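Can a robot arm restock or pick loose produce yet?
Asked in Automation and Small Business – 09/04/2021

Igor Duda

I look after equipment purchasing for a small grocer in Luvthorpe. We have one store, 12 staff and a produce section that takes up a good share of the morning. Most of that time goes to filling click-and-collect orders. Someone walks the display with a basket, picks loose vegetables by eye, weighs them and moves on to the next line of the order.

A sales rep from Waltutari has suggested we trial a mobile unit with an arm to do the picking. The quoted lease is 3,000 dollars a month, service included. I have a background in refrigeration, so I can read a spec sheet, but the sheet covers payload, reach and battery life and says very little about vegetables.

Our stock sits in shallow open crates with no fixed positions, and the customers move it around all day. Some crates hold two products, one behind the other. 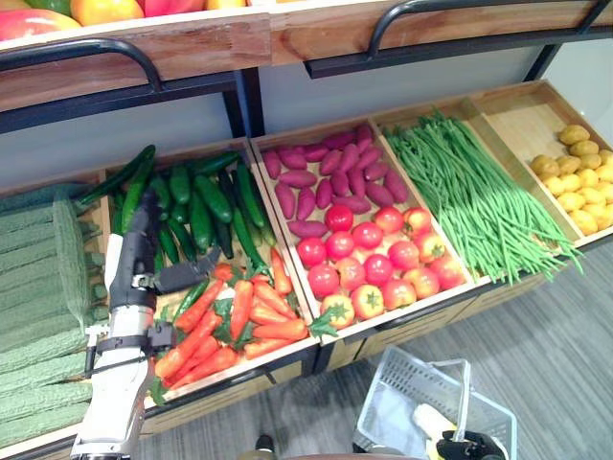 Can a robot pick loose vegetables at the same speed as a person?
At present it's well short of that. A trained picker takes a few seconds per item, and a general-purpose arm on mixed loose produce usually takes several times longer, with more failed grasps.

I had that much from a trade newsletter. What I need to know is whether the gap matters if the machine runs before opening, and which products cause the trouble. I would also like to hear from anyone who has used one outside a warehouse.

Weronika Bednarek

I worked on grasp testing at Irnarura until last June, so take this as informed but a little out of date.

Speed before opening matters less than you would think. Failure rate matters more, as each failed grasp either costs a retry or needs a person. On our bench a two-finger gripper picked single carrots from a heap with 74 per cent first-attempt success. Tomatoes came out lower once we limited the grip force enough to avoid bruising. Green beans were the worst of the lot. The arm would close on a bunch and lift whatever came with it, so the weight was never predictable. If your orders are by weight, the unit needs a scale in the loop and a way to put some back. Ask whether it has one.

Potatoes and sweet potatoes are fairly easy. They're firm, they tolerate force and they don't tangle. Netted goods are awkward if a fingertip catches in the mesh.

Two products sharing a crate is a vision problem as well as a gripping one. Where the heaps meet, the software has to decide which item belongs to which line of the order, and items that have rolled across will be missed or picked wrongly. A low divider fixes most of it and costs very little.

On the lease, ask for a trial of at least 7 days on your own shelving, with your own stock, and log every time a staff member has to step in. Demonstration figures are normally taken on a tidy display. I'd also have them put the basket handling in writing. Holding a basket steady while the other arm loads it is a separate task, and it is often left out of the quoted cycle time.

Kubiak

We looked at one for a hardware shop, not food. Sent it back. It was fine with boxes and no good with anything in a bag. Carpet was a nuisance too, the base we had drifted on it and had to be re-zeroed – check what flooring they allow.

For that money you could put on a casual for the mornings. I'd wait a couple of years.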